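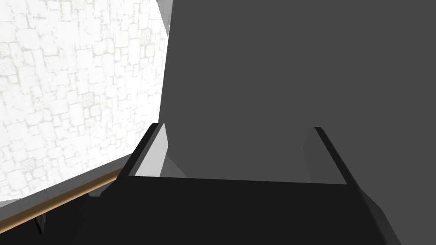

Open day at Hukby next month — the simulator station, is it worth it for a beginner?

Posted by clistham_newbie

So Hukby is running their robot open day in June and I got a spot in the afternoon group. The sign-up page says there's a simulator station where visitors get to drive a two-arm robot through a house on screen. Has anyone here been to one of these? I fix vending machines for a living and have never driven a robot, real or not. My questions, sorry for the pile:

Do you need any practice before you go. Do they let you actually hold the controls or is it one of those things where the staff drive and you nod. Is it OK to bring a kid, mine is ten. And is the camera view as confusing as people say? I watched a clip from the last one and half the time I couldn't tell what the arm was looking at.

Also parking. The page says nothing about parking.

Thanks in advance

nurmi_bench
Helpful to 50 people

Went to the last one, same building, so some of this may have changed.

No practice needed. They give a short talk first and then you queue. You do hold the controls — two handles, one per arm, trigger closes the gripper. Staff stand next to you and only step in if you get the arms tangled. My turn was short, long enough to get the feel of it but not long enough to get good.

The layout when I was there was a dining room with a table and chairs. You get a view from up behind the robot's shoulders and a second one from down at the gripper. Drive from the high view. I can't say this enough. The gripper view is only useful for the last little bit, when you are lining up the fingers. If you swing the arm while staring at it you get a big blank gray surface and no clue where you are. Most people in my group did exactly that and then froze.

Saved this from the high view:
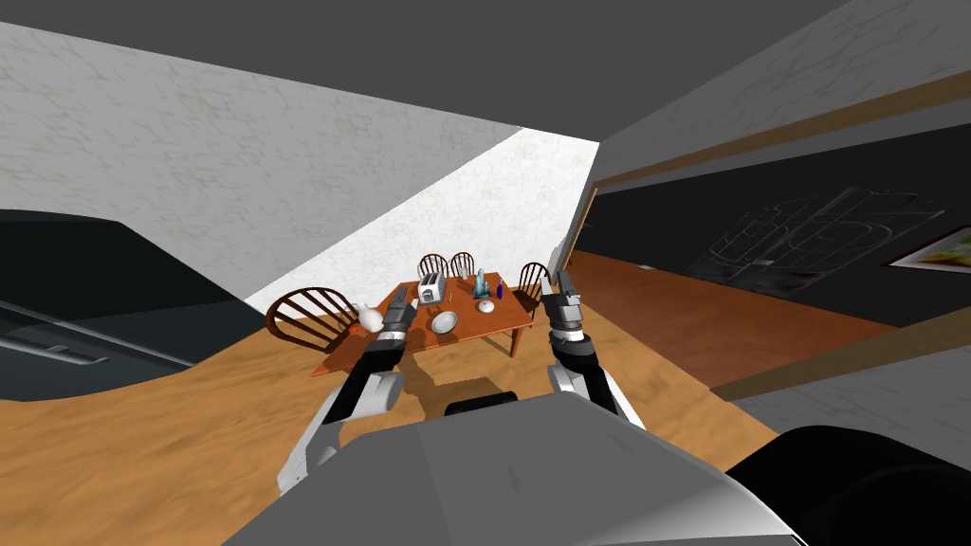 Dining room setup, both arms over by the table. Toaster at the back, teapot under the left gripper.

Other things I'd tell a first timer

Pick one arm and leave the other one parked up out of the way. Everyone wants to use both at once. Don't.

Go slow on the way down to the table. Depth is hard to judge on a flat screen, I kept thinking I was right over the teapot and I was way short of it. Come in from above, stop, look at the gripper view, then go down the rest.

Mind the chairs. The one on the near left is big and easy to forget when you bring the arm back.

Try something plain first, like the bowl. I went straight for the tall vase and knocked it over. It's a simulation so they just reset it, no big deal, but there is a line of people watching you.

Kids: there were plenty. Ten is fine, the handles adjust. The talk might bore them a bit, it gets into how they teach the grippers from recorded runs. Mine liked the resets best.

Parking is behind the building, comes in off the Clistham side. Fills up early.

pusus_fan2
Its fine. Bit short for the drive if your coming from far. They had coffee.

oldlathe
Mostly agree with nurmi_bench but I'd argue about the gripper view. Once your used to it you learn a lot. If the whole screen goes one flat color you are too close to something big, so back off straight, don't turn. Turning is what gets people lost. Then look for an edge, any edge, and work out from that which way is up. Took me 2 turns in the queue to figure it out and the second time I had the lid side of the teapot lined up pretty well before they called time.

You can queue again by the way, they don't mind if its quiet. Go near the end of the session.

For somebody who fixes vending machines I'd also ask the staff to show you the gripper hardware after. They had a real one on a bench by the door, unpowered, and let people move the fingers by hand. Parallel type, both sides travel together. More interesting to me than the screen part to be honest and hardly any wait for it.

One gripe — sound in that room is terrible. Stand up front for the talk or you'll miss the safety bit and they will make you hear it agian before you get the handles.

clistham_newbie
Great, thank you all. Will bring the kid and aim for the bowl. Anyone know if the back lot takes vans?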